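Wustden阅览食堂换用带图案的浅色餐盘

文 / Ayuba Sarpong

2026年7月8日，Wustden 街区的阅览食堂开始使用新的餐盘。旧的深棕色餐盘已经用了很多年，其中一部分边上有裂口，午饭的时候放在桌上会摇动。新餐盘是米色的，上面印着灰色线条的卡通图案。第一天中午，食堂一共摆出20个。

阅览食堂在 Wustden 旧邮局的一楼，和借书的房间只隔一道玻璃门。它的正式名字是“Plakar 阅览食堂”，可是附近的居民一般只说“Plakar”。上午这里是读报和喝茶的地方，中午提供一种汤、一种主食和一份蔬菜，下午三点以后孩子们来做作业。吃饭的人自己拿餐盘，自己端到座位，吃完以后再放回靠窗的架子上。

换餐盘这件事，从去年11月就有人提出来。当时有一位老读者在意见本上写，旧餐盘颜色太深，她看不清楚上面有没有没洗掉的东西。另外一位读者在同一页下面写了“同意”，并且加了一句：“汤碗放上去会滑。”意见本后来又收到一些关于餐盘的话，有的很短，有的写满一页。食堂负责人 Dolitz 女士把这些话抄在一张纸上，贴在厨房的门里面，一直贴到今年夏天。

Dolitz 女士告诉我，她本来想买没有图案的餐盘。没有图案的容易搭配，以后坏了也容易补。她向三家店要了样品，放在柜台上让大家看。结果大人们看了一看就走了，孩子们却只问一个问题：有没有带小动物的？

“我当时没有马上回答，”她说，“我觉得食堂应该像食堂。后来我想，下午来的差不多都是孩子，他们也是我们的客人。”

最后选中的餐盘来自街对面的 Atinga 杂货店。店里本来把它们当作早餐用的盘子卖，放在门口右边的第二层，旁边是围裙和茶巾。店主给食堂一个比较低的价格，条件是食堂自己去搬。搬的那天下雨，两家之间虽然只有一条街，还是来回走了几次。纸箱的底湿了一个角，里面的东西没有受到影响。

新餐盘的总费用是2669元，包括餐盘、一个放餐盘的架子和几块擦桌子用的布。这笔钱来自去年冬天的旧书义卖。当时义卖的通知上写的用途是“改善阅览和用餐条件”，没有写得很具体，所以今年春天食堂又开了一次会，请参加过义卖的人发表意见。会上有人希望先买一盏台灯，也有人希望先修后门。后门后来由街区的维修处修好了，没有用这笔钱。台灯还没有买，Dolitz 女士说秋天会再讨论。

正式使用以前，食堂先试了两个星期。试用的办法很简单：每天中午拿出几个新餐盘，和旧餐盘放在一起，看大家先拿哪一种。开始的几天，常来的大人还是习惯拿旧的。有一位每天都来的先生对我说，他认识那个旧餐盘，上面有一条他自己划出来的线，他觉得拿着很放心。到了第二个星期，旧餐盘经常剩在架子上。我问那位先生为什么也换了，他说因为新的放在上面，伸手就拿到了。

孩子们的意见比较不一样。他们很快就发现图案里有可以讨论的内容。下午做作业的时候，几个小学生为了那个长耳朵的卡通人物应该叫什么名字，讨论了很长时间。后来他们在意见本上写了四个名字，请别的读者投票。投票的结果现在还没有，因为有一个孩子一个人投了好几次，Dolitz 女士请他们重新开始。

对厨房来说，颜色变浅有好处，也有麻烦。好处是脏的地方一眼就能看见，洗的人不用再把餐盘拿到窗户前面去检查。麻烦是茶和咖喱容易留下颜色。厨房的师傅试过几种洗法，现在的做法是先用温水冲，然后用软布和一点洗洁精擦，最后竖着放在架子上晾干。钢丝球不可以用。一张写着这些话的纸已经贴在水池上面，字写得很大，纸的下面画了一个被划掉的钢丝球，是师傅自己画的。

试用的时候还发现一个问题。旧架子的格子比较窄，是按照旧餐盘做的，新餐盘放进去以后，再拿出来不太方便，有时候会带出旁边的一个。所以食堂又买了新架子。新架子有16格，不能一次放下全部的餐盘，剩下的要平放在柜台上。Dolitz 女士说这样也可以，因为中午总有一些餐盘是在桌子上使用的，不会全部同时回到架子上。

我在食堂吃了一次午饭。那天的汤是南瓜汤，主食是米饭，蔬菜是炒卷心菜。我把汤碗放在餐盘的右边，走到座位的路上没有洒出来，不过我走得很慢，所以不能说明什么。坐在我旁边的是一位刚退休的女士，她先把面包从餐盘里拿走，看了看下面的画，然后又把面包放回去。她说她的孙女下个月要从外地来住几天，她打算带她到这里来吃一次饭。
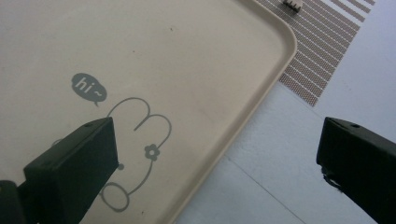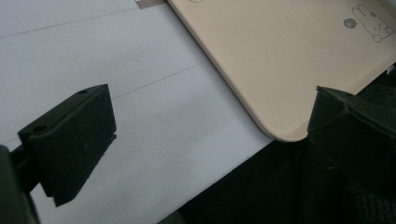
旧餐盘怎么处理，是这次换餐盘过程中意见比较多的问题。有裂口的已经送到街区的回收点。还能用的一部分洗干净以后放在借书房间的长桌上，需要的人可以自己拿走，每人限拿两个。到上个周末，桌子上已经剩得不多。据我所知，有人拿回去垫花盆，有人拿回去放钥匙和信件。那位划过一条线的先生也来找他的餐盘，他找到了，现在把它放在家里的厨房。

也有读者不太赞成这次的选择。意见本上有一条意见写得很认真，说阅览食堂是公共的地方，餐盘上有卡通图案会让人觉得不够严肃，特别是街区有时候在这里接待外面来的客人。Dolitz 女士在下面用蓝色的笔写了回答。她感谢这位读者，并且说明接待客人的时候可以使用柜子里的白色瓷盘，那一套一直都在，只是平时不拿出来。这位读者后来有没有再写，我没有看到。

另外一条意见和图案没有关系，只问能不能把午饭的时间延长半个小时。这个问题每年夏天都有人提出。Wustden 的几家小工厂在夏天会改变休息时间，工人到食堂的时候，汤常常已经没有了。Dolitz 女士说，延长时间需要厨房多一个人，现在还在找。如果找到了，新的时间会贴在玻璃门上，也会登在本栏。

关于餐盘的使用，食堂请大家注意下面几点。餐盘请不要带到借书的房间里去，读报的座位可以用茶杯，但是不要放餐盘。很热的锅不要直接放在餐盘上，需要的时候请向厨房借锅垫。吃完以后请先把碗里剩下的东西倒掉，再把餐盘送到靠窗的架子。餐盘如果掉在地上，请告诉柜台一声，不用赔钱，只是需要检查一下边上有没有裂。

孩子们下午也可以借餐盘画画和做手工，用来放彩笔、剪刀和小纸片。这个办法是试用的时候自己出现的：有一个男孩不想让他的珠子滚到桌子下面去，就到架子上拿了一个餐盘。Dolitz 女士看见以后没有反对，只要求他用完自己洗。现在柜台旁边有一个小本子，借的人写名字，还的时候在名字后面画一个勾。胶水和颜料不能放在餐盘里，这一条也写在本子的第一页。

Atinga 杂货店的店主说，从食堂开始试用以后，有一些居民到店里问同样的餐盘。店里现在还有少量，下一批什么时候到，他还不能确定。他也提醒顾客，同一种餐盘会有不同的图案，买的时候最好自己打开看一看，买走以后只是因为图案不喜欢，店里不给换。

Plakar 阅览食堂的午饭时间仍然是十一点半到一点半，汤卖完为止。七月最后一个星期厨房要检修排气管，那几天只有茶、面包和冷的小菜，借书的房间照常开放。意见本放在柜台左边，笔用绳子系着，请不要解下来。

给卡通人物起名字的重新投票到本月底结束。每人一票，大人也可以参加。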